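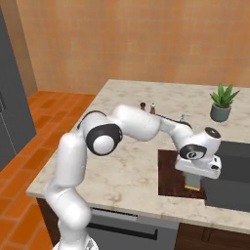 Kitchen, marble counter side

Getting turmeric off a marble countertop??
Posted by Salma El Ouafi in Home & Kitchen

Hi all! So I made a big pot of curry on Friday (my aunt's recipe, the one where you toast everything first and the whole apartment smells amazing) and I set the spoon down on the counter like I always do. Except I've only had marble since August, and my old counters were laminate and forgave me everything. Now I've got a yellow spot the size of a jar lid. I wiped it with dish soap twice and then tried the Callton spray my sister swears by, and it went from bright yellow to sort of mustard. The slab is honed, if that matters? I rent, so I would really like to fix this before my landlord comes by. Can I use bleach? Lemon? Help!

Kojo Zakaria
Please put the lemon down! Any acid will etch marble, and so will vinegar, and then you'll have a dull patch on top of a yellow one. Ask me how I know (lime wedges, a birthday party, never again).

What worked for me was a poultice. Mix baking soda with 3% hydrogen peroxide, the regular drugstore kind, until it's like thick peanut butter. Spread it a little past the edges of the stain, tape plastic wrap over it, poke a few holes and leave it overnight. Next day take the plastic off, let the paste dry all the way, and scrape it up with something plastic. Mine took 2 rounds and my neighbor's took 4, so don't give up after the first one. Try it in a hidden corner first, and don't use peroxide on dark marble, it can lighten it.

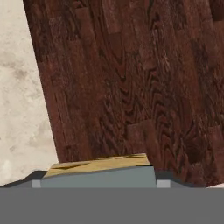 Once the spot is gone, rinse it well, give it a full day to dry and put a sealer on. I use the Britus one but any penetrating sealer made for natural stone should be fine. To check whether you need it, drip some water on the counter and wait 5 minutes. If the stone goes darker under the drop, it's time. And get a spoon rest, they're cheap!

Haris Awan
sunlight. turmeric fades in the sun, I had it on a cutting board and left it by the window and it was gone in a couple days. no idea how you'd do that with a counter though unless you have a window right there

Adjoa Osei
Kojo's paste is good, I'd do that first. If there's a rough or dull spot left afterward, that's etching and no cleaner will lift it. On a honed finish you can sometimes blend it with very fine sandpaper, 800 grit, used wet and with hardly any pressure, but since you're renting I'd talk to the landlord before sanding anything. And skip the bleach, please.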